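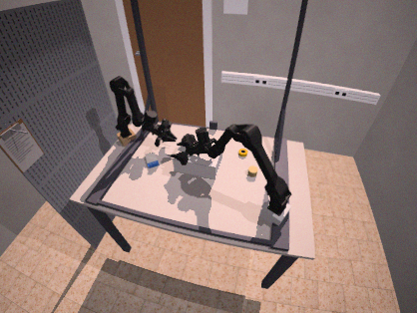
Home Stories Archive Submit About

The Handover Period

The Plitport works of Cruickshank Limited had repaired instrument housings by hand for 18 years when the Handover Period was declared. The notice was posted on September 25, 2026, beside the time clock, and it asked all bench staff to read it in full and to sign below.

Adjoa Korletey signed second. Gillespie Chisholm signed first, as he signed everything, and then asked what he had signed.

Under the terms of the notice, the sorting bench would pass in January to a pair of arms supplied by Rutari. Until then the arms would exist only in the simulator, where a white table had been drawn up for them, with a door behind it and a power strip on the wall. Bench staff were to review each session and enter their remarks on Form 2. Remarks were to be confined to the work.

Mrs. Korletey had trained every sorter at Plitport since the building opened, and she reviewed the sessions as she had reviewed the apprentices. She wrote that the arms stood too close to one another. She wrote that the person on the left should always know where the person on the right intended to put a hand. 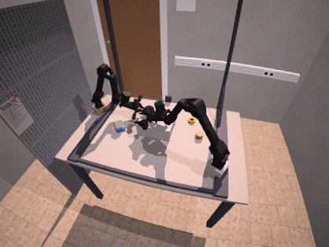
The form came back from the office of Craig Halliday, Director of Operations, with the word "person" struck out in both places. She initialed the correction and did not change the wording on the next form.

By the third week she had filed more remarks than the rest of the bench combined. Mr. Chisholm filed one. It said that the door in the simulator ought to lead somewhere. Mr. Halliday's office replied that the door was outside the scope of the review.
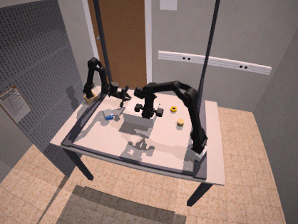
The right arm at the white box, simulator view.

Ravindra Goel, who maintained the simulator, began carrying her forms upstairs himself. He had been told to reduce them to settings. Some would reduce: the height of a wrist, the pause before a grip. Others he kept in a folder marked Pending, among them a full page on how one waits for a colleague without seeming to wait.

"Is this an instruction?" he asked her.

"It was when I gave it to Gillespie," she said.

He asked to be shown. She took the left side of the old bench and he took the right, and they passed parts between them until the shift bell. In the evening he let her look through the view from the grippers, which she had not seen before, and she sat with it for some time. She remarked that it was mostly fingers. She supposed that hers had looked much the same to her, and that she had stopped noticing. 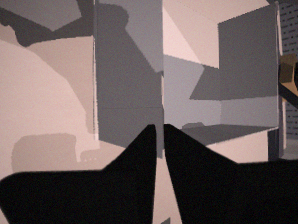

January

The bench was handed over on the first working day. Mrs. Korletey was appointed Reviewer of Sessions, a post with a chair and a door of its own. Mr. Chisholm accepted a transfer to Dispatch.

On her desk she found the folder marked Pending, with a blank Form 2 clipped to the front. She took off her coat, sharpened a pencil, and wrote under Remarks that the person on the left was early.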